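# Rhonda Penner on 16 years of mending other people's shirts

Jun 25, 2021

Rhonda Penner opened Kilora, her alterations and repair shop, after a long stretch in the back room of a dry cleaner. She had been doing hems there between other jobs, and customers kept asking for her by name. The lease she signed was for one year. She has renewed it every time it came up.

Most of what comes through the door is shirts. Pants need hemming once and then leave her alone, she said, but a shirt that somebody likes will come back again and again. The collar goes first, then the cuffs, and after that the elbows.

"People bring me a collar that's worn white along the fold and they ask if I can patch it," she said. "I don't patch it. I take it off, flip it over and sew it back on. The underside has never seen daylight. You get years out of that."

Turning a collar used to be a common job. Penner learned it from her aunt, who did it at the kitchen table with a seam ripper and a radio on. It costs $16 at Kilora, a price she has raised twice. She knows it is low. A customer who paid $40 for a shirt will not pay $35 to fix it, and she would like to see the shirt fixed.

She keeps a ledger of every repair. Last year was slow for the usual reasons, and she wrote down 2,247 jobs all the same. For several months the work was mostly masks and waistbands. People who had not worn a dress shirt since the offices closed brought in their gardening clothes instead.

"I had a man with one flannel shirt who came in four times," she said. "I told him he could leave it here and visit it."

Since spring the office shirts have been coming back. Many no longer fit. Letting out a shirt is harder than taking one in, and she will tell people so at the counter. There is seldom enough cloth in the side seam. Sometimes she can borrow a strip from the tail and set it in under the arm, where it won't show with the sleeve down. Otherwise she moves the buttons and wishes them luck.

Her views on washing are strict. She wants buttons undone before a shirt goes in the machine, collars up, and cold water for anything with color in it. She dislikes the dryer and does not own one. On ironing she is easier to get along with. Collar first, then yoke, cuffs, sleeves and body, but she said she has skipped the yoke plenty of times when the shirt was going under a sweater.

Folding is another matter. She folds every finished shirt herself, face down, sleeves across the back, then the tail up in two turns. Hangers are for customers who bring their own.

"A hanger from the cleaner will put a bump in the shoulder," she said. "Then they bring it to me and ask what's wrong with the shoulder."

Penner does not do zippers on leather, wedding dresses or anything that smells of gasoline. For bridal work she sends people to Olaia Escobar, two streets over, who sends her men's shirts in return. The two have talked about sharing a space. Escobar wants a bigger window, and Penner wants a lower rent, so for now they are where they are.

She has one part-time helper, Severino Montoya, who came in to have a coat relined and asked how it was done. He handles buttons and hems and is learning collars. His first 5 went home with him for practice. The sixth went to a customer.

Asked what she would tell someone buying a shirt to keep, Penner turned her own cuff inside out to show the stitching. She looks for small, even stitches and a collar that lies flat before anyone has pressed it. She checks for a spare button, and she pulls gently at the side seam to see whether it opens up. The label interests her less.

"I've fixed very expensive shirts that were glued in places," she said. "And I've got a customer who is 81 wearing one his wife made from a bedsheet. I've turned that collar twice. There isn't a third side, so in August we're making him a new one out of the tail."
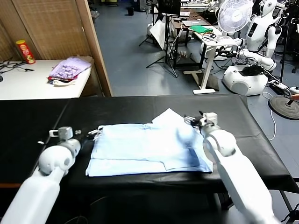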